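Session 4: Putting a child's room back together

Right, settle in, tea down somewhere it won't get kicked. These are my notes for the fourth session of the home-keeping course, typed up more or less as I say them, so if you missed the November evening (Keerthana, I know you were on lates) you should be able to follow along. Bring your room plans next time as well. Quite a few of you left them on the radiator.

Last time we did wardrobes and I went on far too long about hangers. This time it's floors and low furniture, meaning everything in a child's room that lives below your own knee. I think it's the hardest part of the house to keep straight, and I say that as someone who has cleaned ovens for a living.

Start low

Get down on the floor. I mean it, sit on it, or kneel on a folded towel if your knees are like mine. A child's room looks perfectly fine from the doorway and then you get down there and find the underside of the bed, the gap behind the chest of drawers, the sock that has been living with the skirting board since Easter. You'll also notice which things a child can reach and which they can't, and that decides most of what comes later.

Before you move anything, have a look at what's already collected in a heap. Heaps are useful! If the books always end up by the window, then the window is where that child reads, and you may as well put the book box there and stop carrying it back to the shelf every night. Tamás argued with me about this one and said a shelf is a shelf. He's got very tidy children.

The sweep through

I do one pass with a basket and I don't sort as I go. Everything loose goes in: bricks, hair clips, half a jigsaw, the lot. Sorting comes afterwards, sitting down, with the child if they're willing. When I first wrote this course I had people sorting straight into six tubs and we'd still be at it when the building was being locked up. One basket, one pass, then stop and look at the floor.

Clothes are the exception. Pick those up first and get them out of the way, clean or dirty, you can sniff them later.

Baskets and hampers

I like a tall laundry basket in a child's room and I like it to have holes. Air gets through, so a damp swimming costume forgotten at the bottom has a bit more of a chance, and you can see from across the room when it's filling up. Lids are a nuisance for small hands. Charmaine asked about the fabric ones that fold flat and yes, they're nice for a flat with no space, but they do flop over as soon as a toddler leans on them.

Two baskets are better than one if you can fit them, one for washing and one for toys, and please make them look different or sit in different corners. I once put a knitted rabbit through a hot wash with the towels. It came out the size of an egg cup and we had to have a little talk about it at teatime.

Soft toys do gather round the foot of whatever basket they were thrown at, by the way. I count that as nearly put away and I don't make a fuss. A quick scoop before bed does it.

Hard floors

Most of you said you've got tile or laminate, and a couple of you have carpet, so I'll do carpet next session with the Fleltulon brushes. On a hard floor, dry first, always. Sweep or vacuum the whole lot, then mop. If you mop over crumbs you get paste, and if you mop over glitter I can't help you.

Marble-look tile is a funny one. The pattern hides dust beautifully, so you think you're finished when you aren't. Crouch down and look along the floor towards the light from a door or window, and all the fluff shows up in one go. Wring the mop out much harder than you think, plain warm water with a small squirt of washing-up liquid, and open the door while it dries. Bríd swears by a second go with a dry cloth under her foot, shuffling along with the radio on, and I've started doing it too.

Move the small furniture off before you mop. It takes no time. Going round the legs leaves a grubby ring, and next month you'll be on your hands and knees with an old toothbrush wondering why.

Small chairs

I've a real soft spot for a child's chair. It's the first bit of furniture that's properly theirs, and they'll drag it all over the house, stand on it, post raisins down the back of it. Look for one light enough for them to carry and wide enough in the leg that it doesn't tip when they climb on sideways.

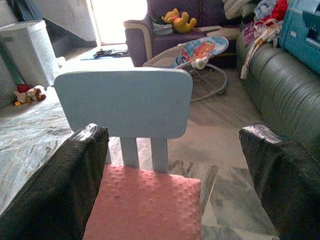 Painted or plastic, the cleaning is much the same: a damp cloth, top of the backrest first, then down the uprights, then the seat, and turn it over to do the feet. Hair winds itself round the feet of chairs and then scratches the tile. Check for wobble while it's upside down.

Cushions want taking off and shaking outdoors. Anything with a raised or bobbly texture holds on to crumbs between the bumps, so give it a good bash against your hand first, then go over it with the soft brush on the vacuum. Read the label before you wash it. If the label's long gone, cool wash, inside a pillowcase, and dry it flat. Tomás tried his over a radiator and it dried in the shape of the radiator.

Where should the chair live? I'd say facing something. A low table, a window, the book box. Put it in the middle of the room with nothing to do and it turns into a clothes rail by the weekend.

For next time

Pick one room and do the single-basket pass. Write down what was in the basket when you'd finished, just a scruffy list, and where each thing ended up. Bring the list and your room plan. If you've got a cushion with a stain you can't shift, bring that too and we'll have a go at it together in the big sink.

Spare handouts are in the Cillerent folder by the kettle. Whoever borrowed my long-handled dustpan, I'd love it back.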